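Workshop > Benches & Worktops > Suver beech-tone worktop

The Suver worktop

We have sold worktops for years and this is the one we keep coming back to. The Suver is a solid wooden top in a pale finish, made for people who want one good surface to cut, sort, glue, knead and fix things on. It comes oiled once, ready for you to oil again as you like it.
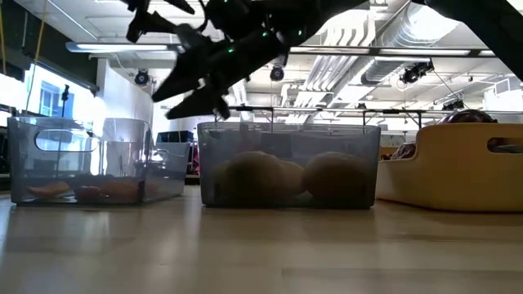 Storage bins side by side on light wood.

The standard top is 1196 mm long and 59 cm deep. It drops on to the Kincombe trestles or the Janevski steel legs, and both come with the bolts you need. If you already own a base, measure the rails first and ring us if you're not sure. Mateja Todorova in our workshop can drill to suit (she loves an odd one!).

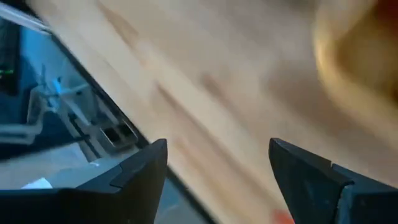
Reading time: 2 minutes

Oiling is the pleasant bit. Pour a little Climetti oil on a cotton rag, work it in along the grain, leave it overnight and buff it in the morning. Two thin coats beat one thick one every time. Lay the rag out flat outdoors to dry before you throw it away, as oily cloth bundled up can catch fire. A 200 ml bottle is in the box.

Glue comes off with a plastic scraper once it has gone rubbery. Tea rings want a bit of fine paper and a dab more oil.
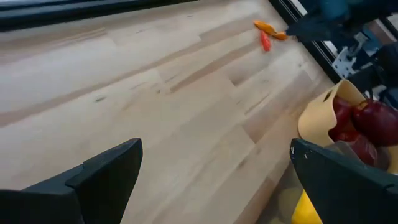

Pale tops do show marks sooner than dark ones, and we rather like them for it. Slavica Ionescu has had hers in the potting shed since the first batch and it has gone a lovely honey colour near the window. If you'd prefer to keep it light, ask for the Climetti white oil when you order. 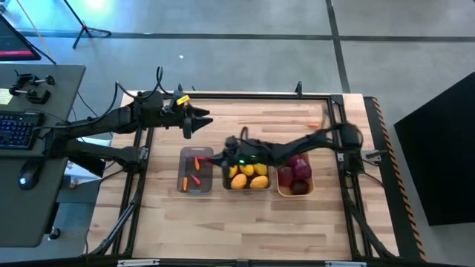
Delivery is kerbside and the top is heavy, so please have a second pair of hands ready. Let it lie flat indoors for a couple of days before you fix it down. The long planks will move a little with the seasons, and the slotted brackets let them. It suits a kitchen as well as a workshop, with room for a plastic bin of fruit and veg at one side and plenty of bare wood left to work on. Offcuts go in free if you ask, and they make very good chopping boards.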